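Cable grommet

A cable grommet is a lined or unlined opening in a desk, table or counter through which power cords and data lines pass to the floor or wall. The term is also used for the ring or cap that finishes such an opening.

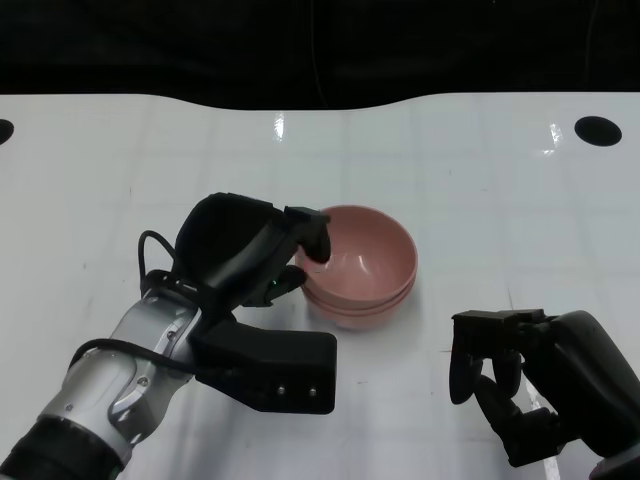
One reader of the Stesthorpe trade bulletin objected that the word should be kept for the ring alone, and that a bare opening is properly called a cord hole. Most catalogs use the two terms for the same thing.

Size and placement

Openings in office furniture are commonly 60 mm across, a size that takes a standard plug. Larger ones, up to 100 mm, are used where several cords share one route. Round openings are the easiest to cut; ovals let flat plugs through with less waste of surface. They are usually placed toward the back of the top, near the corners, so that the working area stays clear.

Materials

Rings are molded in plastic or turned from aluminum, brass or hardwood. Caps may have a slot, a brush strip or a hinged flap. In the Wellwood pattern, the cap turns inside the ring to close the slot when no cord is in use.

History

Early office desks had no openings, and lamp cords ran over the back edge. Desk makers began to drill tops as electric typewriters spread, and the practice became general with the desktop computer. The Lightfoot works at Stesthorpe refitted 4,000 school desks with drilled tops – most of them by hand – before it moved to pre-cut panels. Jukano later sold a cutting guide for home use.

See also: Cable tray; Desk; Hole saw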